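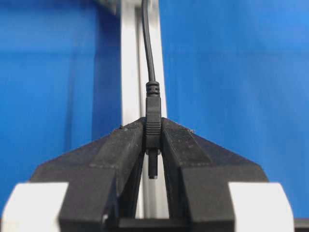

The gripper on the Sadero cell failed to let go of a plug on a stop again, so I am replying to my own fault report from last week with what we have found since. The part is the small black connector with the thin cable. The two fingers close on the plug housing from either side, below the ribbed strain relief, so the cable goes straight up from the grip and the pin hangs free underneath. That matters here, as any sideways pull on the cable goes straight into the housing and there is nothing but the fingers to hold it.

What should happen on a protective stop is that the arm holds position and the gripper stays closed at low force until someone presses release. The first half works. The second half does not. If the stop arrives while the fingers are still closing, the controller finishes the close at full force and then ignores release for as long as the stop is active. Clearing the stop makes the arm resume its last move with the plug still held and the other end of the cable clipped down. That is how we bent the cable clip, and it could have been somebody's hand.

I can now make it happen on purpose. The window is 800 ms from the close command. Inside it, release is lost every time I have tried. Outside it, release works as it should. Going back through the log, the cell had done 2,700 picks on the old gripper firmware without a lost release. On the new one the first came at pick 233.

Larkis have confirmed that the new firmware queues the force change behind the close instead of replacing it. They have not given a date for a fix. The older version can be put back on, but only with the cover off and the service cable in, and it wipes the finger offsets, so write those down first. I did not and lost an afternoon.

In the meantime, on our cell:

- Old firmware is back on.
- Auto resume after a protective stop is switched off in the arm settings. It goes to manual and stays there.
- Speed is limited until the next check.
- The rule for clearing a held part is isolate first, then open the fingers by hand. No reaching in on a stop alone.

Someone asked off list whether the arm hit the framework when it resumed. I have been over the joints with a square and a spanner and found no movement at any of them. The curtain was not caught either, but it does hang close to the post, and I want it tied back before we go up to full speed.

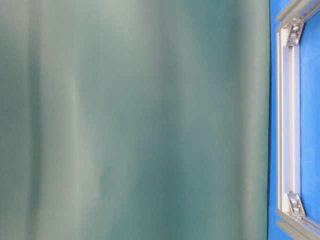 Left-hand upright with its top and bottom corner brackets, curtain alongside.

If you have the Lefèvre version of this gripper, it uses the same controller board, and I would test it before trusting it. Use a scrap plug with both ends of the cable loose, trigger the stop just after the close starts, and see whether release does anything. Please post the firmware version with your result, whichever way it goes.

The Rerkergate cell has the same firmware we had and is locked off until somebody has done that test.

On 2021-04-14 the maintenance desk wrote:
> Fault on the Sadero cell this morning, for information.
>
> The arm went into protective stop during a pick. Gripper was
> closed on the plug. Operator pressed release twice, no
> response. Operator cleared the stop from the pendant, and the
> arm carried on with the lift while the cable was still clipped
> at the far end. The clip bent and the arm stopped again on
> force. Pendant showed code 19, which the manual lists only as
> "gripper busy".
>
> No injury. Operator was outside the cell. Plug scrapped, clip
> to be replaced.
>
> I suspect the release button wiring, as it was disturbed when
> the pendant was moved. Will check and report back. Has anyone
> else had a code 19 with a part in the fingers?

The wiring was fine, by the way. I tested it end to end and then swapped the button as well, and it made no difference.

Search this list Go Advanced search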